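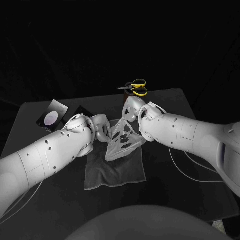
Subject: Re: [shed-robotics] Sterneck arms, hands, and the bag problem

Someone on the list wrote in November:

> We've got a pair of arms going in the shared workshop and they're
> lovely at anything rigid. Blocks, tins, a mug if it's feeling
> cooperative. Then one of our members asked if it could open a
> shopping bag and the whole evening went down the drain. It either
> misses the plastic completely or bunches up the lot. Has anybody
> on here managed bags with the Cuesta hands? And what do you do
> about cables? Ours keep snagging at the wrist.
>
> Also, is 1600 counts on the finger limit mad? The wiki says to
> leave it at the default, but the wiki also says the hands ship
> with a screwdriver.

Yes, no, and it depends, in that order.

I've been at bags in my garage for longer than I'd admit to anyone who pays for their own electricity. At present I can get both hands onto a thin plastic bag and hold the mouth apart over the table, one hand on each side. I'd call that half the job. The other half is putting something in it, and I have only the two arms.

What made the difference for me, in no special order:

Put a towel under it. A bare tabletop gives the bag nothing to sit against and it skates off whenever a fingertip brushes it. I use a grey one with a fringe along the edge. My first attempt was a silicone baking mat, which grips so well that the bag stayed put and the hand went home without it. Towel is the happy medium. Don't iron it.

Stop grabbing. I spent weeks closing the whole hand on the bag as if it were a tennis ball. Curl the fingers over the edge, tuck the thumb in underneath and close slowly. Once the first hand has an edge, bring the second in from the far side with the wrist turned down, and only then pull. If both hands go in together they fight over the same fold like kids in the back seat.

Choose a bag with printing on it. Clear film is a misery for the head camera, which sees towel, then more towel. Mine is see-through but has dark blotches all over, and the software can at least work out that something is there. I also turn the room lights right down and keep one cool light on the table. My neighbour's opinion of the garage has not improved.

On the finger limit: 1600 is fine for tins and far too much for film. I'm running 30 per cent of that on the thumb and a touch more on the fingers. Start low and creep up. You'll know you've overshot when the bag has a new mouth in a place the manufacturer didn't intend.

Cables. Everyone's snag at the wrist, so please don't take it personally. Leave a short loop over the joint with enough slack for a full turn, and let the long run hang under the forearm in a generous droop. It looks like a hospital ward. I had mine beautifully tied down for up to 5 minutes before the first wrist rotation undid the lot, along with a connector. The Okport clips in the parts list are rubbish in the cold, by the way. Velcro has been better.

Keep the scissors within your reach and out of the arms'. I've got a yellow-handled pair sitting on a little block at the back of the table, for when a fingertip gets itself wound up in plastic and won't let go. Hit the stop first, then cut. I have done it in the other order and the arm had views.

Still not working: regrasping. If one side slips I have to open both hands, back off and start again. The Flonesness branch is supposed to handle that with its slip detection, but on my setup it decides everything is slipping, including the table. If you've got it behaving, post your config and tell me which firmware you're on. I'm still on version 2 and not keen to move until I hear from somebody braver.

As for the screwdriver, mine didn't come with one either. The shell screws are tiny and there are heaps of them, so buy a decent driver before you go looking for that wrist connector.

Cheers from the garage

--
To unsubscribe, send a blank message with "leave" in the subject line. Please trim your quotes.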